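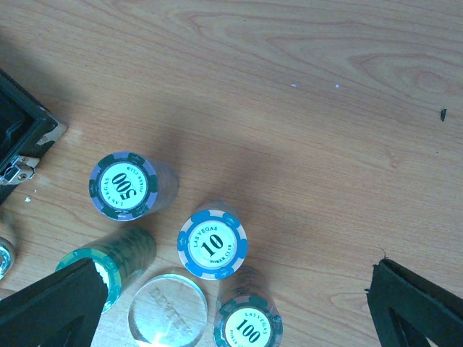
Ticket 285: arm knocks over chip stacks on pickup
Project: Mallura (home build, kitchen table edition)
Status: open, but getting close!
Last update: September 25, 2025

Setup: two-finger gripper, wrist camera, Zirnen control board. The job is to lift a stack of poker chips and set it in its slot in the case. It has been a blast to work on since May.

Problem: short stacks are fine. Tall ones lean as the fingers close, and then the top chips slide off.

Tried so far:
- Closing speed down from 333 to 153. Big improvement, I actually cheered.
- Lowered the grab point to mid-stack. Better again.
- Grip force at 50. Lower than that and the bottom chips stay behind.
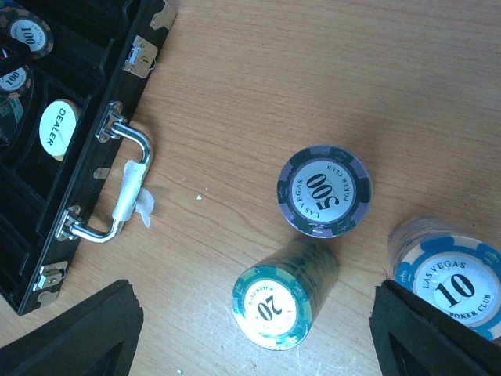
Next up is the approach angle. I think the wrist comes in slightly tilted, so one finger touches first and pushes. I'll redo the wrist zero with the Maurya script tonight and run the 20s and the 500s again with the same settings.

If anyone has squared up a wrist on a Grandberg mount, please post your offsets. I'd love to compare!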